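Home | Guides | Workshop | Repairs | Contact

Filed under: Labels and Controls

How to label a control panel so strangers can use it
By Naomi Langat

Most labeling advice comes from people who sell labels. I have read a lot of it and I believe very little. The method below costs almost nothing, and I would still test it before trusting it.

Step 1. Write down what each control does before you touch a label maker. Use a verb. "Start pump" is good. "Pump" is a guess waiting to go wrong. If you can't find a verb for a control, find out what it does first.

Step 2. Don't let color do the work. I keep hearing that red means stop and everybody knows it. Do they? Kipchumba Tanui checked the old panels in the Wernau workshop for me and found red used for stop, for heat and, on one pump, for start. Color is a fine second hint and a poor only hint.
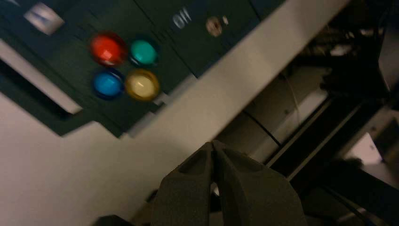
Four lit buttons in four colors, with the lettering further along the panel.

Step 3. Pick one side for the words and stick to it. Above the control is usually best, as your hand covers whatever sits below. Some guides say to the right. That works until two controls stand side by side and the label between them could belong to either one.

Step 4. Number anything that slides or turns. A bare track tells people nothing about where they left it last time. Put the numbers along the track, large enough to read standing up. 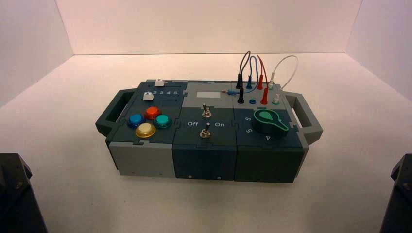
Slider numbers printed next to the track.

Step 5. Test it on somebody who wasn't in the room. This is the step people skip, then they swear the panel is clear. Give your tester a task, such as "turn the fan down to 2," and keep your mouth shut. Benedita Fonseca ran this with 6 people on a panel I was proud of.
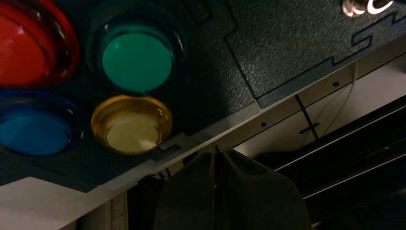 Four of them pressed the wrong thing first. I had grouped the controls by how the wiring ran, and that means nothing to a person with a job to do. Group by task. If two controls get used together, put them together, even if the cable run gets ugly.

Step 6. Choose the label material last. Droltosach tape is sold as permanent. Mine began lifting at the corners after 40 days beside a sink. Paint pen under clear varnish has held up better so far, though I won't promise you a second year.
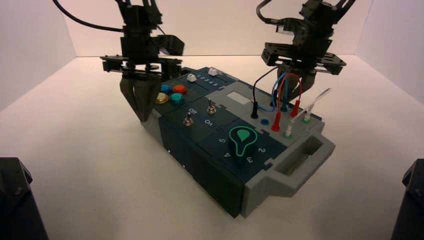
Buttons grouped at one end of the board.

Step 7. Go back in August, or whenever the place gets busy, and look for handwritten notes taped near the panel. Each one marks a label that failed. Fix the label, then take the note down.

We use cookies to remember your settings. Accept | Manage choices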